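About us

Hi, and thanks for clicking through to the page that most people skip. I run Droltomine, a small shop in Fovadthorpe that tries out grippers, arms, cameras and controllers for people who are about to spend money on them and would like to know first what they are getting. I do most of the testing myself, so when I say "we" further down, please picture me and whoever I've talked into helping that week.

I started out on the other side of this, working in a packing plant where we bought an arm on the strength of a nice video. It was a fine arm! The gripper that came with it was wrong for our boxes, the controller wanted a different plug, and it sat under a sheet from August until well into the next year. I kept thinking that a few days of trying things side by side would have saved us the whole mess, and that's pretty much the service I sell now.

What we do is simple enough. You tell me what you need picked up, moved or looked at, and I put together a short list of gear that might do it. Then we run the same job on each one, with the same objects in the same spots, and write down what happens. You get the notes, the logs and my opinion (marked as my opinion). If two grippers come out even, I say so and you can pick the one with the shorter wait for parts.

At the moment I have 11 grippers on the shelf and four arms to put them on. The two-finger ones with linkages get the most use by far, and I'm fond of them, but they do take up room - when you have a hand camera mounted close behind the fingers, a good part of the view is just black metal. That's something you want to know before you settle on a camera, and it's a big part of what I compare.

A lot of the early work happens in simulation. Our setup is called Trosturholm, after the lake where I used to spend summers, and it lets me swap a gripper or shift a camera in a minute or two, without a single screw. I put big plain shapes in there with bright bands and grids on them, so it's easy to tell one side of an object from another when the camera gets in close. Simulated runs aren't the last word, mind you. Friction in particular is something I never trust until I've tried it on the bench, and I'll always tell you which results came from where.

Moradi is the other name you'll hear around here. It's our controller comparison, which I've been at for roughly seven months, and it has grown a good deal bigger than I planned. So far I've got 10 tasks that every controller has to go through, from slow straight moves up to reaching into narrow gaps between two objects. I'm still adding to it, and if you have a task that always trips up your own machine, please send it over, I'd love to have it!

I don't sell hardware and I don't take a cut from anyone who does. Visits are welcome if you write ahead. Bring the thing you want picked up, and bring a spare if it's breakable - the bench is set up by the window and there's usually coffee on.
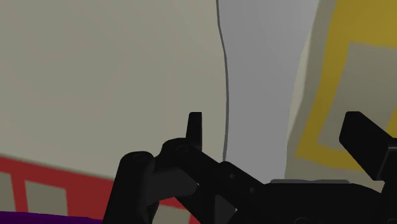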